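Descaling a Mug With Citric Acid

Hard water leaves a chalky film on glazed ceramic. Citric acid removes it without scratching the glaze. Do not use this method on metallic trim or on a glaze that is already crazed.

What you need

Food-grade citric acid powder
A kettle
A soft nylon brush
A nonabrasive sponge

1. Rinse the mug and wipe out any loose residue. Coffee oils block the acid, so wash with dish soap first.
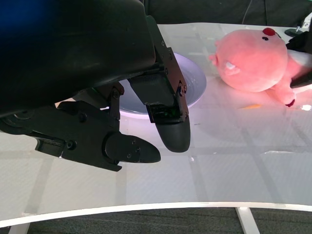 Rinse again until no suds remain.

2. Add 2 teaspoons of powder to the mug. Heat the water to 69 °C and fill to the rim. Boiling water works no faster and can crack a cold mug.

3. Stir until the powder dissolves, then leave the mug to stand for 40 minutes.
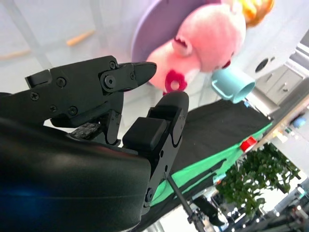
4. Empty the mug and brush the waterline. Repeat step 2 if the film still feels rough. Stop after 3 rounds; what remains is glaze wear.

5. Rinse under running water and air-dry upside down on a rack.

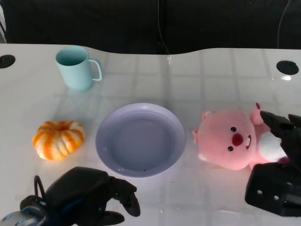 Tea stains are a separate problem. Citric acid lightens them slightly, but baking soda paste does more. Never combine the two in one soak, as they neutralize each other.

Written by Shota Sasaki. Last revised in March.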